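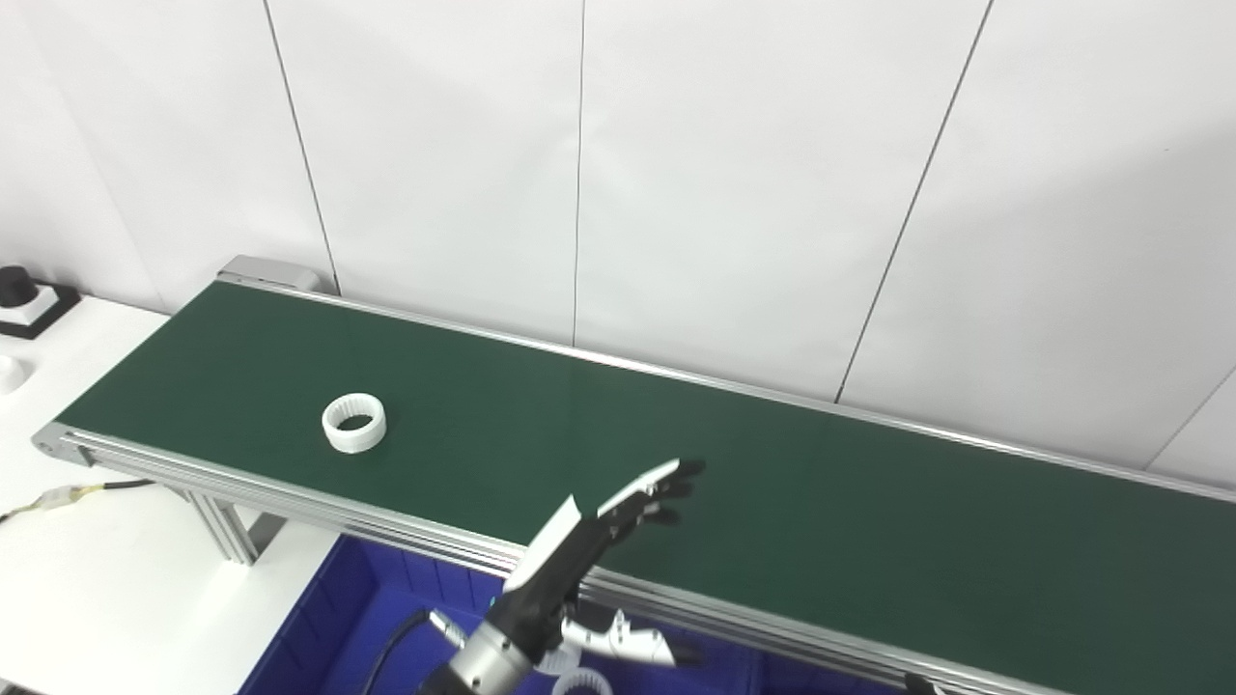
Figure 2. Belt, side rails and support leg.

2. Setting up the Mosell belt table

Read this section through before you start. Two people are needed for steps 1 to 4. Keep the power cord unplugged until step 9.

Space and floor

The table is 2,575 mm long and 400 mm wide, not counting the motor housing. Leave 900 mm clear on the side where people will stand. The floor has to be hard and dry. Carpet tiles and rubber matting let the legs sink after a few weeks, and the belt then starts to wander.

Assembly

1. Stand both pairs of legs in place and tighten the brace bolts by hand only.

2. Lift the bed onto the legs. Hold it by the side rails, never by the belt or the end rollers.

3. Fit the corner brackets and do up all bolts with the key from the tool bag. Go back to the brace bolts now and tighten those too.

4. Screw the feet up or down until the bed sits level along its length and across its width. Check at both ends. Lock each foot with its nut.

CAUTION: Do not push the table along the floor on its feet. Lift it, or take the bed off first.

Belt tension

5. Find the tension screws at the idler end, one on each side.

6. Turn both screws clockwise by the same amount, half a turn at a time, until the belt lies flat on the bed with no slack at the drive roller.

7. Press the belt down at the idler end and let go. It should spring back without a ripple. If it feels hard like a drum skin, back both screws off half a turn. A belt run too tight wears out the roller bearings, and bearings are not covered by the Gomton warranty.

Tracking

8. Take everything off the belt and clear tools away from the rails. Tie back long hair and roll up loose sleeves.

9. Plug in, set the speed dial to 2 and press the green button. Watch the edges of the belt for ten minutes.

10. If the belt moves to one side, tighten the screw on that same side by a quarter turn. Wait for the belt to settle before turning it again. This takes longer than most people expect – three or four minutes for each change is normal.

11. Once the belt stays centered, stop the table, unplug it and push the plastic covers over the screws.

WARNING: Keep fingers away from both end rollers while the belt is moving. The gap under the belt will pull in a glove or a cuff.

NOTE: New belts stretch. Repeat steps 5 to 11 after the first week of use, then every April or whenever the belt is changed.

Load

Spread goods along the belt and set them down gently. Small or light items can ride anywhere across the width. Tall items that tip easily should go down the middle at a low speed.

If you bought the Matar side guides, fit them after tracking is finished. They can hide a belt that is running off center.

For spare belts or help with tracking, write to Yufang Lei at the Levcombe parts desk and give the serial number from the plate under the motor housing. Phone lines close at noon on Thursday.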